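# Keep the school jumper, lose the badge

Our primary school in Erham wants to bring in a new uniform from September, with the badge sewn on everything down to the PE top, and one shop allowed to sell it.

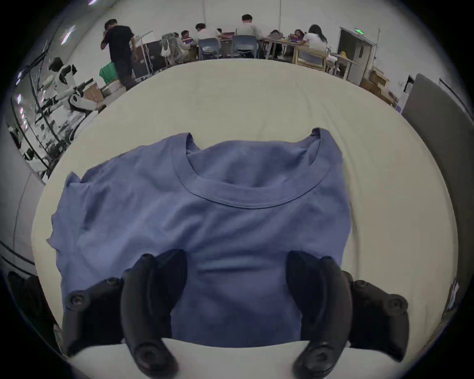

Garnet Perron wrote back to the parents' list within the hour to say that a badge gives children something to belong to, and that anyone who had been at the school before the uniform came in would remember how much teasing there was over trainers.

I take the point about teasing. I was at school in the years Garnet means and I remember it well enough. But the trainers were teased over because they were shoes, and shoes are still not part of the uniform. A badge on a top does nothing for that.

My view is that a uniform should be a colour and a type of garment and very little else. Grey trousers or skirt, a plain top, a jumper. If the school wants a badge, let it be on the jumper, or let it be an iron-on patch that the office sells for a pound or two. Every family can then buy where it likes, or be handed a bag by a cousin.

Under the new list a full set from Riren comes to 300 pounds for two children, if you buy the number of tops the letter suggests. I did the same list with plain clothes from the supermarket and the market stall on Kennedy Road and spent well under half of that. The fabric felt much the same to me. I would not swear to how either will look by Easter.

There is also the matter of growing. My younger one went through two sizes between January and July last year. With plain clothes that was a nuisance. With badged clothes, ordered through one shop that takes 6 weeks to deliver in the summer, it would have meant a child in a top that showed her stomach.

The governors' letter says that a single supplier keeps the colour consistent. I have stood in that playground most mornings for five years and the colours have never been consistent, because clothes get washed. A jumper from 2 years ago does not match a new one whoever made it. Lessons seem to go on.

Nathalie Prins has run the second-hand rail in the hall for as long as I have known the place, and last year it passed on 894 items. Most were plain and could have come from any school in town – that is why there were so many. Families from Motano Street bring things over when their children move up, and their school wears a different badge from ours. Put a badge on every piece and that supply stops.

I don't think the governors are being unkind. I think they looked at a brochure and liked it. There were about 40 of us at the meeting in March and only one question was taken on cost. The answer was that there is a hardship fund. A fund you have to ask for, by filling in a form at the front desk with other parents behind you, is a poor substitute for a cheaper list.

Replies to the letter go to the school office, and they can be on paper. Mine says jumper only.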